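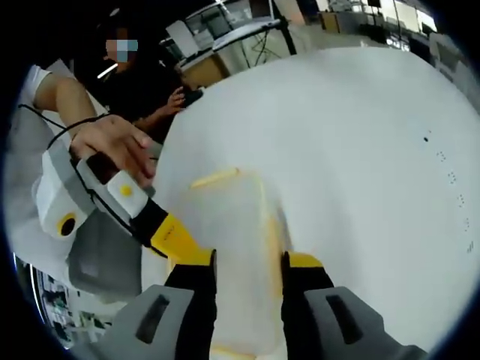

Learning a long song off a record is mostly a filing problem. My band, Cillari, took most of a winter to get through a piece called "Dastusdale," which has 281 bars, three keys, and a section in seven that our drummer still calls "the stairs." For the first month we just played along until somebody fell off, then started again from the top. As a result we had a gorgeous intro and no idea how the song ended. What finally got us through was a map: every bar on one page, with a mark wherever something changes. It looks like nothing much when you begin. One small dark dot on a lot of white, a trail of little gray speckles down the right side, and a strong feeling that you should have joined a blues band.

What you need

A recording you can loop. Any player that lets you set a start and end point will do. I use Fimico because it came with my audio interface and I've never gotten around to learning another one.

Paper, the bigger the better, and a pencil. Pen is for people who have already counted the middle section twice and gotten the same answer.

A metronome.

Step 1: Listen without your instrument

Put the guitar in another room if you have to. Play the whole song once and write down the time every time your ear says "oh, new bit." Don't name the bits yet. Don't figure out the chords. If you miss one, let it go by and catch it on the second pass. For a song this size I'd expect to end up with 20 entries, half of which will turn out to be the same riff wearing a different hat.

Step 2: Count the bars

Go back to each entry and count bars until the next one. Tap your foot on whatever feels like the pulse, even if you suspect it's technically something else. If your foot ends up on the wrong side of the beat, you've either miscounted or hit an odd bar. Loop the last four bars and count out loud. Out loud matters. In my head I'm an excellent counter, and in my head I was wrong about the second bridge for six weeks.

Write the number of bars next to each section. Where the meter changes, write the new one and draw a box around it so you can see it coming from across the rehearsal room.

Step 3: Give every section a stupid name

Letters are tidy and everybody forgets them. "From G" gets you five people starting in four different places. "From the stairs" works the first time. Ours include the stairs, wet dog, the apology, and wet dog again but higher. The names don't have to describe the music. They have to survive being shouted over a crash cymbal.

Step 4: Mark the joins

Most of us can play the riffs. The trouble lives in the two bars on either side of a change. Put a star on every join and practice only those, starting two bars before and stopping two bars after. It's dull and it goes quickly. Set the metronome to 80, play each join 10 times, and move on even if it still sounds rough. You'll be back tomorrow.

For odd meters, break the bar into twos and threes and say it in words. The stairs is 2+2+3, which we speak as "coffee, coffee, chocolate." The keyboard part over it is grouped 3+2+2, so our keyboard player has to order the chocolate first. Practice these separately before you try them together.

Step 5: Learn it backward

Start with the last section. When that's solid, add the one before it and play through to the end. Keep adding from the front. You'll always be heading into music you know better, a pleasant change from the usual arrangement where confidence drains away by the minute. 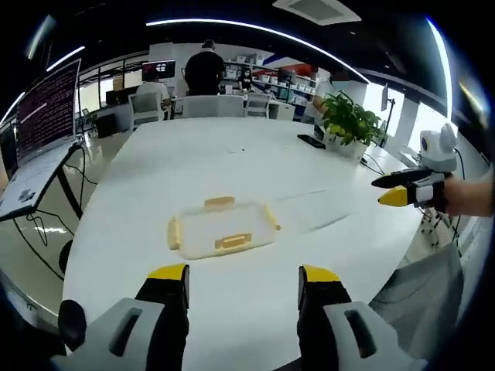 Sorcha Menzies disagrees with all of this, and wrote after the first version of this page to say that going backward ruined the story of the song for her. She works outward from the hardest join in both directions and claims she had "Jafri" under her fingers by the end of January. I've tried it since. It's good for songs with one nasty spot in the middle. For songs that are nasty throughout, I'd stick with the ending.

Step 6: Take the map away

Once you can get through the song with the page in front of you, turn it face down. Play until you're lost, stop, and look only at the section where you went wrong. Add a cue there: a vocal line, a fill, a particular organ chord, anything you'll hear from someone else in the band. Counting 16 bars of rest alone in the dark is miserable. Waiting for the snare roll is easy, provided the drummer remembers the snare roll.

A few loose ends

If the recording has a fade-out, agree on a real ending before rehearsal. Fergus Pollock likes to keep soloing until he's physically stopped.

If two of you have different bar counts, loop the section and count together. Ours differed by one because I was counting the pickup.

Keep the map. We dropped "Dastusdale" from the set for a year, and with the page back on the music stand it took us two evenings to relearn, most of the second one spent on the stairs.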